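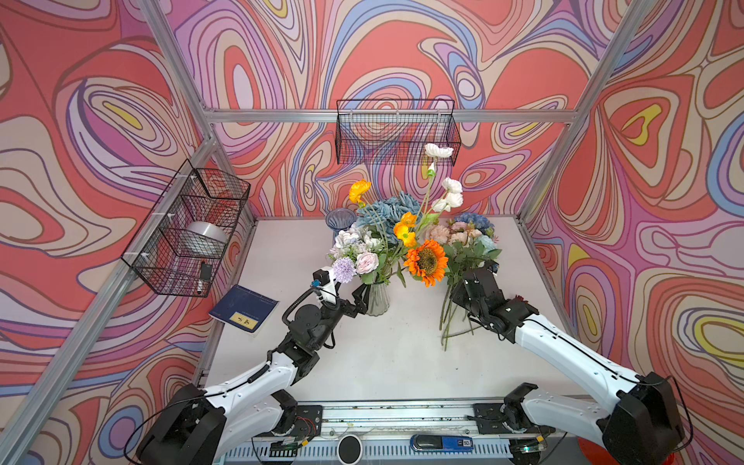
How to read a brand giveaway before you hand over your email address

Every August the same sort of promotion comes round. Buy a bottle, scan the code under the cap, win a speaker or a festival ticket. The posters show people dancing on a beach. The terms and conditions are in grey type at the foot of a page you have to go looking for.

I've entered a lot of these and won a keyring. What follows is how I now check one before I bother. It takes as long as boiling a kettle, and most of the time it ends with me closing the page.

Step 1. Find the full terms

Ignore the poster, the video and the bit on the label. Scroll to the very bottom of the campaign page and look for "Terms", "Full rules" or "Legal". If the link goes to the company's general website terms, go back and keep looking, as those won't tell you a thing about the prize draw. If you can't find any rules for the promotion itself, stop there. A firm that can pay for a beach and a drone can pay someone to upload a page of rules.

Step 2. Work out what the prizes really are

"Thousands of prizes to be won" is the phrase to watch. Take the Walex summer promotion, which had "over 1,000 music prizes" in large letters on every bottle. The rules broke that down: 3 pairs of festival tickets, 7 speakers, and the rest were codes for a month's trial of a streaming service called Tovum. The trial needed a bank card to start. I wouldn't call that a prize. I'd call it an advert you have to fill in a form to receive.

Write down the top prize and how many of them there are. Then look for these words next to it: "up to", "worth up to", "a chance to", "subject to availability". Each one makes the prize smaller.

Step 3. Check how the winners are picked

There are usually two ways. One is a draw, where all the entries go in and names come out at the end. The other is a "winning moment", where the first entry after a secret time gets the prize. With winning moments, check whether unclaimed prizes are put back in. Often they aren't. The speaker set for ten past four in the morning, when no one entered, may simply stay in the warehouse.

If it's judged, say on the best photo or the best dance clip, find out who the judge is. "A panel appointed by the promoter" can mean the people who made the campaign. Look too for a line giving them the right to use your clip in any advert, for ever, without paying you. It is nearly always there.

Step 4. Look for the free entry route

Some promotions let you enter without buying anything, by post or through a web form. It's seldom mentioned on the pack. Search the rules for "no purchase necessary". If there's a free route, use it, and keep a copy of what you sent.

Step 5. Read what they do with your details

I think this is what most of these campaigns are for, whatever the press release says about sharing joy. Look at how many firms are named. The Trnka giveaway last year was run by one company, hosted by another and "supported by selected partners", who weren't listed anywhere I could find. Leave every optional box unticked, and read each one first, because some of them are worded backwards ("tick here if you would rather not hear from us").

Set up a spare email address for this kind of thing. Don't give a phone number unless the form refuses to go through without it, and even then ask yourself how badly you want a speaker.

Step 6. Note the claim deadline

Winners can be given as little as a few days to reply, and the message tends to land in the junk folder. Put the draw date and the claim date in your calendar on the day you enter. Take a screenshot of the rules as well. They do get changed, and you'll want the version you agreed to.

Step 7. Ask for the winners' list

Many rules say you can write in afterwards for the surnames and counties of the main winners. Do it, even when you didn't enter. I've asked three firms. One replied within the week, one sent me a voucher, and I'm still waiting on Tretholm, whose "300 lucky winners" campaign closed months ago.

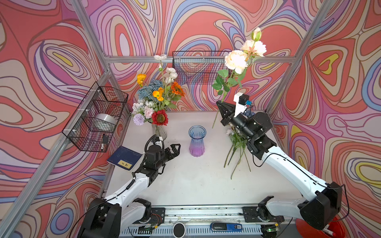 Kenneth Carnegie wrote in to say that I'm being too hard on the trial codes, that he used his Tovum month, cancelled it the day before it ran out and paid nothing. Fair enough, Kenneth. My guess is that plenty of people forget to cancel, and that the whole offer is priced on it, but if you're the sort who sets an alarm then go ahead.

He also asked whether it's worth keeping the bottle caps. Yes, if the rules mention proof of purchase. Keep the till receipt with them, and take a photo of it too, as the print fades. An envelope in the kitchen drawer will do, and it can all go in the bin once the claim date has passed.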